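2026-03-24, hand grippers, second build

Riaan says the new jaws are better. I say they are newer. We swapped both pairs this morning and I'm writing down what I saw before he talks me out of it.

Right gripper closes clean on the small stuff. Left one still has play at the pivot. You can feel it click if you wiggle the jaw with a finger, and no amount of software is going to take that out. I shimmed it with a strip of drink can, which I don't count as a repair. The real fix is a shoulder screw instead of the threaded one from the Lollari kit, where the jaw is riding on the threads. I brought this up after the first build and got told it would wear in. It has worn, all right.

Marker cubes: printed a fresh set and stuck the faces on with spray glue. Two corners lifted on the first try, so I redid them with the thin double-sided tape. If a face isn't flat the pose jumps when that face comes into view, and then we spend an evening blaming the lighting. I would like to stop blaming the lighting. The cube mounts are still a press fit and I don't trust them. They need a screw.
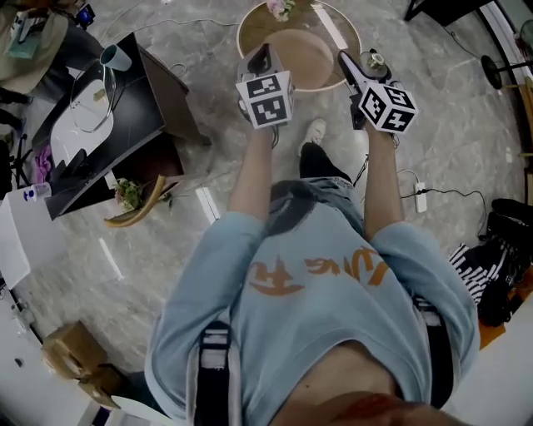
Recorded 18 takes with the straps on, then went through them on the old laptop. The Abubakar script threw out 3,000 frames for lost markers, and it doesn't say which cube it lost, so the number tells me next to nothing. Riaan wants to call it a good session. Maybe. I'd want the same moves done twice by two different people before I called it anything, and so far it's only been us, and we both know what the thing likes.

Weight is 212 grams more per pair than the first build. My forearms noticed by the sixth take. He didn't put that in his write-up, so I'm putting it here.

Cable on the right one needs a clip at the wrist. I keep saying this. Zip tie for now.

Checked the jaw opening with calipers: 108 mm on the right at full travel. Left I couldn't get to repeat with the shim in, so no number until the pivot is done. Please don't copy the right value over to the left in the Jakiseo config. Somebody did that last time and it was me.

Still open:
shoulder screws, both sides
screw-down cube mounts
make the script report left and right separately
decide if we are ordering the Lendov encoders in May or just talking about them again

Old jaws are in the drawer with the blue tape. Leave them there until the left one behaves.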